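**Steton Pop-Up Batting Net, 12 ft**

Back in stock as of 26 June 2022. Same net as last year, new carry bag, slightly better pegs.

Good for throwdowns, drop feeds, bowling at a single stump. Backyard, park, side of the oval while you wait your turn to bat. Not meant for a bowling machine at full whack, see below.

**What you get**

- net, 12 ft wide, with fiberglass poles already sleeved
- steel pegs, plus 2 spares
- carry bag with shoulder strap
- target sheet with a printed off stump line (clips on, comes off)

No stumps in the box. No ball either. People ask.

**Setup**

Lay the bag flat, pull the base bars out till they click, then poles in the corners. First go takes a while, after that it's quick. Do the bottom corners first or you'll be fighting the top ones. Peg the back before the front. On artificial turf or indoors use sandbags on the base bars, we sell the Helance ones seperately and they fit fine. Anything heavy and soft will do.

Two adults makes it easier. One can manage.

**Net and frame**

Knotless mesh, black, UV treated. Takes a leather ball from a hand throw or a normal club quick bowling off a short run. For machines we say up to 60 mph and keep the net a couple of steps behind the bat so it has room to give. Let it sag a bit. A tight net throws the ball straight back at your shins.

Packed weight is 8 kg. Goes in a normal trunk with the seats up, along with a kit bag if you're not fussy.
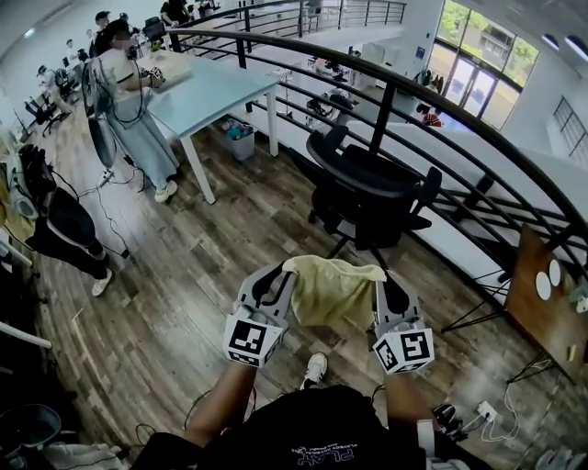 Bottom edge has a skirt so the ball stays in and doesn't run off under the fence. The old model had the skirt stitched on, this one is velcro, so you can pull it off and shake the grass out. Skirt is the bit that wears first. Spare ones are cheap, order with the net and it ships in the same box.

**Which one do I want?**

Steton 12 ft: most people. Clubs buying a few for warmups, juniors, parents.

Kárason Frame Net: heavier, bolts together, stays up all season. Get this if it's going in one spot and you have a machine. Takes two people and a wrench.

Grulance Mini: small kids, tennis balls only. Please don't put a leather ball in to it.

**Care**

Dry it before it goes in the bag. Mildew isn't covered. Take it down in wind, the pegs hold but the poles won't thank you. Small holes can be tied up with the cord in the side pocket of the bag, bigger ones send us a photo and we'll tell you if it's worth patching. Don't leave it out all winter.

**Price and shipping**

Item no. 2850. Price is at the top of the cart page and includes the bag. Ships next working day if you order before noon. Oversize box, so no PO boxes, sorry.

Club orders: email for a quote, say how many and where to. The next batch lands in August and if this lot sells out we'll take backorders, no charge till it goes out the door.

Returns within 30 days, unused, pegs included. Count the pegs before you tape up the box.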